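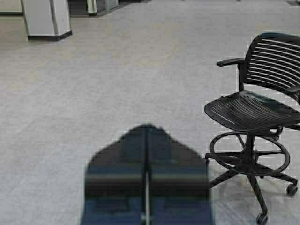

How to try out a gripper on a mobile arm without falling out with your colleagues

Written by Xiomara Haverford, with corrections by Agathe Picard, who would like it known that there were plenty.

This guide is for anyone who has been handed two grippers and asked which is better. We used the Besson two-finger and the Jekonetti two-finger, on the same arm, with the same Ellus controller and the same small wrist camera. The method should work for any pair, provided they bolt to the same flange. If they don't, stop reading and order an adapter plate. Ours took most of May to arrive.

What you need

The arm on its base, both grippers, a hex key that is not the one from the drawer, a notebook, and a building with more than one kind of floor. Give yourself a full morning for each gripper. The first one always overruns.

Step 1. Set the speed and leave it alone

Set the fingers to 40 per cent closing speed for both grippers and write it on a bit of tape stuck to the controller. Somebody will want to turn it up. The Besson looks splendid at full speed and tells you very little, and once you have changed the setting halfway through a run your notes are only good for propping up the monitor.

Step 2. Check the camera before the fingers

With the fingers shut, look at the wrist camera picture on your screen. You want the gripper in the bottom half and a decent stretch of whatever lies ahead above it. If the gripper fills everything, tilt the camera bracket up a notch. If you can't see the gripper at all, well done, you have bought an expensive webcam.

Do this on a plain floor first. Pale floor is good, as dark fingers stand out against it and you can find the line where they meet.
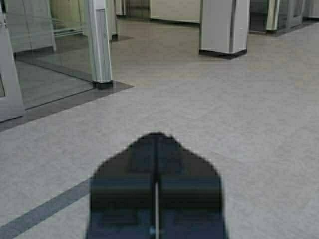 Fingers closed over the pale tiles, with the line between them showing.

Save that view. After every gripper change, compare it with the new one. A seam that has wandered to one side usually means the camera bracket has slipped, and occasionally means the gripper has gone on crooked. Agathe says always. We have agreed to differ.

Step 3. Practise small targets

Big things flatter a gripper. Switches and buttons don't. Pick something small with a clear face, bring the closed fingers up slowly and stop short of it. Repeat 10 times, noting each time where the tips end up. Then swap grippers and do it again, from the same starting pose.

Expect a smeared picture while the arm is moving. Wait for the arm to settle before you judge the distance, and don't believe any reading taken on the way in. I believed several.

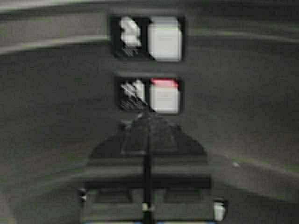 Step 4. Go near some edges

Open floor is forgiving. Next, drive the arm to where there is something on both sides, and stop with the fingers pointing into the gap. You are looking at how much of the gripper's width you lose track of. The shoulders are what catch, and the camera sees them less well than you would hope.

Keep one hand on the stop button. If you have the Medgate pendant, the stop is the large one, and the button beside it that feels exactly the same is for homing the arm – put tape on that too.
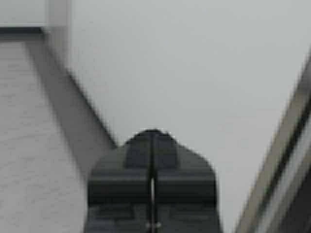
Do I need to recalibrate every time I swap grippers?

Run the short calibration after each swap and the full one if the camera bracket has been loosened. The short one is enough for a change of fingers alone.

Step 5. Write it up the same day

Put the two sets of notes side by side and mark where they disagree. Ours disagreed mostly on small targets, where the Jekonetti was slower to line up and steadier once it had. We kept the Jekonetti. The Besson is in the cupboard, along with the spare adapter plate.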